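Plerbridge Handheld Gripper Programme
Progress report to the Cendex Fund, second reporting period

1. Summary

Work during the period was dominated by a fault in the hand-held gripper units, first noticed in June, which caused the recorded finger opening to differ from the true opening. Collection at the Imside office was suspended while the cause was investigated. It has since restarted under revised checks. The programme remains within budget, but the delivery of the second set of demonstrations will be late, and the Fund's agreement to a revised timetable is requested in section 5.

2. Nature of the fault

Each unit carries printed square markers from which the position of the fingers is worked out after recording. On two units the plate holding the marker had worked loose at its fixing. The movement was small enough to escape notice in the hand, and the recordings looked normal when played back at ordinary speed. The error came to light when the Ezzat arm, replaying a set of grasps taken from these units, closed too far on a glass jar and broke it.

The arm was working inside its guard at the time and there was no injury. The incident was entered in the safety log the same afternoon, and replay on the arm was stopped until the recordings behind it could be checked.

3. Work carried out

All recordings made since the previous calibration were examined, amounting to about 3000 demonstrations. Those from the two affected units have been set aside. Some may be recovered by correcting the marker position, although this has proved slower than hoped -- the plate did not shift by the same amount each time, and each recording has to be treated separately.
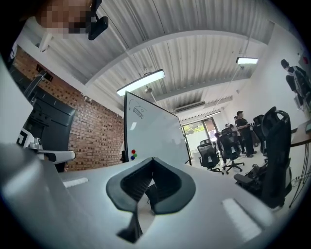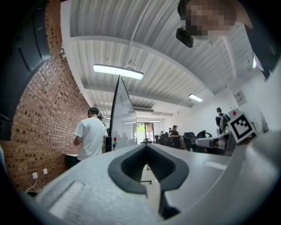
Gripper units in use in the office, each with a square marker in view.

The marker plates on every unit have been refitted with a locking washer and a spot of thread adhesive. Operators now close and open the fingers fully at the beginning and end of each recording, and the two readings are compared before the file is accepted. A unit that fails the comparison is withdrawn for the remainder of the session. The check adds 15 seconds to each recording, and the collection rate has fallen accordingly.

The closing force permitted on the Ezzat arm has also been reduced for all replay work. Glass items have been removed from the task list until the force limit has been reviewed by the safety officer at Plerbridge.

4. Matters outstanding

The original inspection sheet asked operators to confirm that the marker was clean and undamaged. It did not ask whether the marker was firmly held. The sheet has been rewritten, but the older version was still being used at Imside for part of the period and the copies there have had to be withdrawn. We regard this as a weakness in our document control and will report on it separately.

The supplier of the plates has been asked whether a one-piece finger and marker mount can be produced. A reply is awaited.

5. Timetable and request

We ask the Fund to agree an extension of two months to the second delivery. No additional money is sought; the cost of the replacement fixings has been met from the equipment line, and the extra staff time from the sum held for contingencies. The final delivery date is unchanged at present and will be reviewed once the recovery of the set-aside recordings is complete.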